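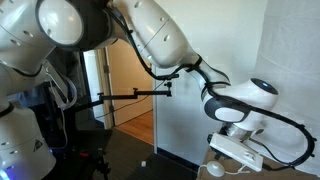 Kabelführung und Arbeitsraum am Roboterarm prüfen: Anleitung nach der Hausregel Vikden

Stand: 14. Juni

Geltungsbereich

Die Anleitung gilt für Tischaufbauten mit einem oder zwei Armen, die ohne Schutzzaun betrieben werden. Sie ersetzt keine Risikobeurteilung. Wer einen Aufbau vom Standort Wikstead übernimmt, führt die Prüfung vor der ersten Bewegung vollständig durch, auch wenn ein Protokoll vorliegt.

Schritt 1: Arbeitsraum festlegen

Den größten Radius ermitteln, den der Arm einschließlich Greifer und gegriffenem Teil erreicht. Maßgeblich ist das längste Teil der Versuchsreihe. Zu diesem Radius kommt ein Zuschlag von 300 mm. Stative, Klemmstangen und Türblätter innerhalb der so bestimmten Fläche werden entweder entfernt oder als Hindernis in die Steuerung eingetragen. Durchgänge müssen auf einer Breite von 1.000 mm frei bleiben.

Schritt 2: Leitungen am Arm verlegen

Die Leitung zum Greifer wird an jedem Armsegment mindestens einmal befestigt. Am Handgelenk bleibt eine freie Schlaufe, die den vollen Drehbereich der letzten Achse abdeckt. Eine zu kurze Schlaufe zieht am Stecker; eine zu lange hakt an Aufbauten ein. Zur Kontrolle die letzte Achse im Handbetrieb langsam in beide Endlagen fahren und die Schlaufe dabei beobachten.
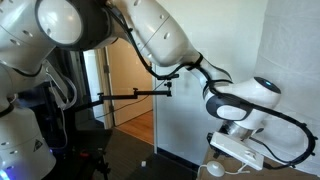

Gehalten wird mit Klettband oder Clips. Kabelbinder sind nur an Stellen zulässig, an denen sich die Leitung nicht bewegt. Jede Befestigung wird von Hand auf Zug geprüft — nach einem Greiferwechsel erneut.

Schritt 3: Geschwindigkeit begrenzen

Für die Einrichtung gilt bei uns eine Obergrenze von 23 Prozent der Nenngeschwindigkeit. Der Wert wird in Eltik unter »Einrichtbetrieb« gesetzt und mit Passwort gesperrt. Im Automatikbetrieb liegt der Abstand zwischen Bedienplatz und Arbeitsraum bei mindestens 600 mm.

Schritt 4: Teile mit eigener Leitung greifen

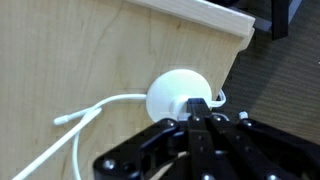 Biegeschlaffe Teile verlangen einen eigenen Prüfpunkt, weil die Steuerung nur die Pose des Greifers kennt und den Verlauf der Leitung nicht erfasst. Vor dem Anfahren wird festgelegt, an welcher Stelle der Finger angreifen darf. Bei einer runden weißen Scheibe mit seitlich abgehendem Kabel ist das kleine rechteckige Anschlussgehäuse die kritische Stelle: Die Greifkraft bleibt hier auf der niedrigsten Stufe, und die Zugrichtung muss mit der Kabelrichtung übereinstimmen. Leitungsstücke, die über die Plattenkante ragen, vor dem Start zurücklegen.

Netzspannung führende Teile werden nie gegriffen. Geräte mit Netzanschluss sind vorher allpolig zu trennen, und der Stecker liegt für die Bedienperson sichtbar.

Schritt 5: Umgebung freigeben

In Räumen, die auch als Büro dienen, sind Gläser, Taschen und lose Kleinteile aus dem Arbeitsraum zu entfernen. Leichte Gegenstände mit großer Höhe, etwa Stehleuchten mit Papierschirm, gelten als bewegliches Hindernis. Ihr Standplatz wird auf der Unterlage markiert und vor jedem Lauf verglichen.
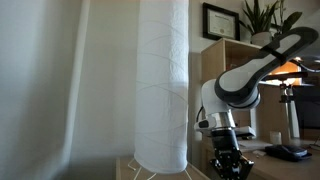
Flanagan merkt zu Schritt 5 an, eine Markierung allein genüge nicht, wenn der Aufbau über Nacht stehen bleibt; die Position sei vor dem ersten Lauf des Tages nachzumessen und im Protokoll einzutragen. Die Ergänzung ist übernommen.

Protokoll

Einzutragen sind Aufbaukennung, Softwarestand, Greifertyp, längstes Teil und das Ergebnis je Schritt. Bei Abweichungen bleibt der Arm stromlos, bis der betroffene Schritt wiederholt wurde. Die Vorlage liegt im Eltik-Verzeichnis unter »Prüfungen«.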